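Plidska Opens Lettings Desk in Udomora and Drops Renewal Fees

Feb 24, 2021

Property firm Plidska has opened a rental management desk at its Udomora office and will no longer charge landlords a fee when a sitting tenant renews a lease. The change applies to all new management agreements signed at the office, and to existing ones from the next renewal date.

Until now the firm handled home sales only in Udomora and sent its rental customers to the Skusholm branch, a half-hour drive away. Landlords with homes in the town had to collect keys, sign papers and drop off inspection forms in Skusholm. All of that can now be done at the Udomora counter, which keeps the same hours as the sales side and is open on Saturday mornings.

Plidska took over the rental book of Bhatia, a smaller agency in the town, last September. The book came with 43 homes, most of them two-bedroom apartments near the rail station and older row houses on the streets behind the market. Those homes have been run from Skusholm over the winter while the Udomora office was refitted. The files moved back this month.

Owners who were with Bhatia keep their current terms until their agreements run out. After that they can choose between two plans. The first covers finding a tenant, running credit and reference checks, and drawing up the lease. The second adds rent collection, repairs, inspections and the return of the deposit at the end of the tenancy.
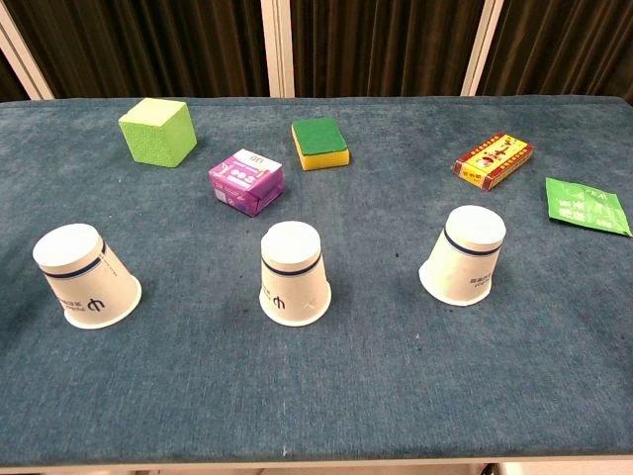
The renewal fee had been one of the more common complaints from landlords. Under the old price list, an owner whose tenant stayed for another year paid a set charge for the new paperwork, even when nothing in the lease had changed except the dates. The firm said in a statement that the work involved in a plain renewal is small and that it should be part of the monthly management charge.

According to the same statement, an owner with one home on the full plan who keeps the same tenant for three years will pay $3,224 in management charges over that time at the average local rent. Repairs are billed separately at the contractor's price, with no markup added by the office. Owners can set a spending limit below which repairs go ahead without a phone call.

A lease that does change at renewal is handled a little differently. If a tenant is added or removed, new checks have to be run, and the cost of those is passed on to the owner. A change in rent alone does not count as a new lease and carries no charge.

Tenants will see changes as well. Repair requests from Udomora addresses have gone to a shared line in Skusholm, where callers often waited until the next working day for an answer. They now go to the local desk during office hours. The Skusholm line stays in place for evenings and weekends, for problems such as a burst pipe or a heating failure. Requests can also be sent by email, and tenants are asked to include the unit number and a daytime phone number.

Rent payment details are staying the same. Tenants who pay by bank transfer do not need to do anything. Those who pay by check can keep mailing them to Skusholm or hand them in at Udomora, where a receipt will be given.

The first round of inspections under the new desk starts next month. Tenants will get a letter at least a week ahead with a date and a two-hour window, and can ask for a different time. Under the current health rules, inspectors will wear masks and tenants may wait outside or in another room. Owners who would like to be present should tell the office in advance, as only one visitor besides the inspector can be in the home.

Viewings of vacant homes are by appointment and limited to one household at a time. Video tours are being added to the listings on the firm's website, starting with the apartments near the station. People who want to apply for a home can fill out the form online, but an in-person or live video viewing is still required before a lease is signed.

The sales side of the Udomora office is not affected by the changes. Valuations for sellers can be booked as before, and owners who are unsure whether to sell or rent can ask for both figures in the same visit. There is no charge for the visit and no need to sign with the firm afterward.

The former Bhatia office has closed, and its phone number will forward to the new desk through the end of September. Mail sent to the old address is also being forwarded. Landlords who have not yet received a letter about the move should contact the Udomora office to check that their mailing address and bank details are up to date.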